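Visita a la planta de Dreltero en Pludham
2021-09-01

Llegamos a las nueve y nos recibieron en la sala de preparación de pedidos. Dreltero sirve desde allí 634 referencias de pieza pequeña, y hasta la primavera la clasificación se hacía entera a mano. Las piezas grises van ahora a cubetas de color, roja o verde, y antes de programar cada cambio se ensaya en simulación.
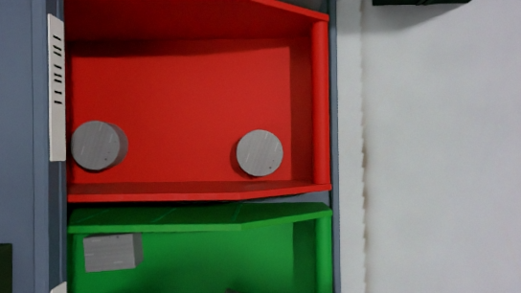

¿Se ha quedado alguien sin puesto? Según la encargada de turno, los 17 operarios siguen en plantilla, aunque seis han pasado a control de calidad y dos a programación.

El cambio que más comentan es el de las muñecas. Clasificar 773 piezas por turno dejaba molestias, y las bajas por ese motivo han disminuido. A cambio hay más tiempo de pantalla y más avisos que atender - a varios les cansa más la cabeza que antes los brazos.
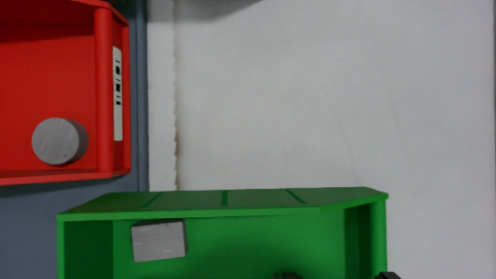

Cilindro en la cubeta roja y bloque en la verde.

Los turnos también se han rehecho. El de noche desaparece en octubre y el de tarde pierde una hora. El programa de formación, llamado Promalell, dura 200 horas y se hace dentro de la jornada. Los más veteranos pidieron empezar por la parada de emergencia y así se hizo.
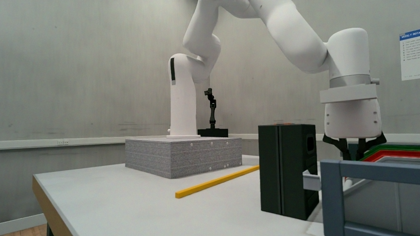
Gwion Trevor

Por la tarde hablamos con Butkienė, la empresa que lleva el mantenimiento. Acuden los martes y atienden el resto por teléfono. Queda pendiente el plus de nocturnidad, que se negocia todavía.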